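**Fedoruk: The Complete Series** — four-disc box set, Bindoseo Home Video

Catalog entry revised 22 June 2022.

Fedoruk is an animated fantasy series directed by Severyn Kuzmenko. A mapmaker's apprentice inherits a debt owed to a river spirit and has one winter to pay it off. The set collects all 18 episodes in broadcast order, plus the prologue that was previously sold only with the Clurkex art book.

## Disc contents

| Disc | Episodes | Extras |
|---|---|---|
| 1 | Prologue, 1–4 | Clean opening |
| 2 | 5–9 | Storyboards, episode 7 |
| 3 | 10–14 | Background art gallery |
| 4 | 15–18 | Interview with Severyn Kuzmenko, clean ending |

## Video and audio

- 1080p, 16:9, progressive
- Original audio: stereo, lossless
- English dub: stereo, lossless
- Subtitles: English, English (signs and songs only), German
- Region coding: A and B

The transfer uses the broadcast masters. Episode 10 has the corrected color timing — earlier single-disc releases did not. Banding remains visible in the night scenes of episode 4 and is present in the source.

The German subtitles are by Eckhard Ehlers. They follow the original dialogue and will not match the English dub line for line. Place names keep their original spelling throughout.

## Packaging

Rigid slipcase, two double-disc trays, one booklet. The booklet contains the episode guide, character sheets and full staff credits. The slipcase is printed on both sides; the inner print is the river map from the ending sequence. Spine width matches the Sellell box set from the same label.
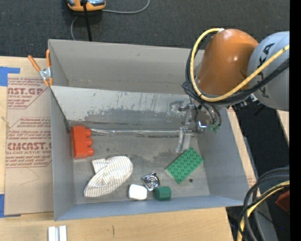
## Ordering notes

Copies from the March pressing carry a misprint on the disc 3 label: episode 14 is listed twice and episode 13 is missing. Disc content is correct. Replacement labels are not offered.

The set is sold sealed. Opened copies can be exchanged for playback faults only — include the disc number and the episode where the fault occurs. Discs are not sold separately. Orders ship within 7 business days.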